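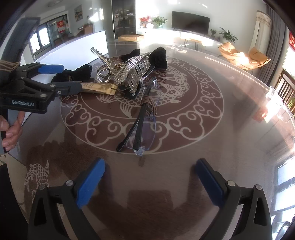
Glass-Topped Tables and Items Left on Them: Frequently Asked Questions

This page applies to the shared lounges at Stekolville Residence and Faredside Residence. Residents with questions not covered here should contact the Residence Office, Room 50, extension 1132.

Which tables are covered by these rules?
All round glass-topped tables in the lounges, including the table with the fish and cloud medallion under the glass. The long study tables are covered by the Quiet Room Rules.

May I put personal items on the table while I am using the lounge?
Yes. Hair clips, hair ornaments, small packets, folded clothing and similar belongings may be placed on the glass while their owner is in the room. Please leave space for other residents who wish to sit at the same table.

Will hair accessories scratch the glass?
They can. Claw clips with rhinestones, crystal-covered bows and anything with a metal buckle should be set down gently and lifted when moved. Do not slide them. A piece of soft fabric may be laid underneath.

What should I do if a stone comes loose from a clip or bow?
Pick it up by hand before wiping the table. A loose stone caught in a cleaning cloth will mark the glass. Stones found by other residents may be handed in at the Residence Office in an envelope marked with the name of the lounge.

How should the glass be cleaned?
Remove everything from the surface. Spray glass cleaner onto the cloth, never directly onto the table, as liquid can run over the rim and reach the decorated surface below. Wipe from the center outward and dry with a second cloth. Cloths are kept in Cabinet 8 at Stekolville and under the sink at Faredside.

There is a mark on the fish design. Can I lift the glass to reach it?
No. The glass is heavy and must be lifted by maintenance staff. Submit Form 559 and note whether the mark is inside or outside the medallion.

Can foil packets be left on the table?
Unopened packets are treated as personal items. Opened or empty packets are to be placed in the waste bin. Packets containing lotion or food should not be opened over the glass.

What happens to items left behind?
Lounges are checked at 8 p.m. Items remaining on the tables are placed in a clear bag and taken to the Residence Office. Small accessories are bagged separately from clothing so that clips do not snag the fabric. Black garments and straps are easily confused with one another, and owners will be asked for a size or other detail before these are released.

How long are items held?
Items are held until the end of the following month. Unclaimed clothing is then sent to the Gajewski Clothing Exchange. Damaged accessories are discarded.

I live at Flurkville Annex. May I use the lounges?
Yes, with a current resident card. The same rules apply. Items left behind by Annex residents are held at the Residence Office and are not forwarded to the Annex.

Who pays for a damaged tabletop?
Ordinary wear is covered by the residence. Charges for chips or cracks are assessed under Section 8 of the housing agreement. Please report damage promptly, even if you did not cause it.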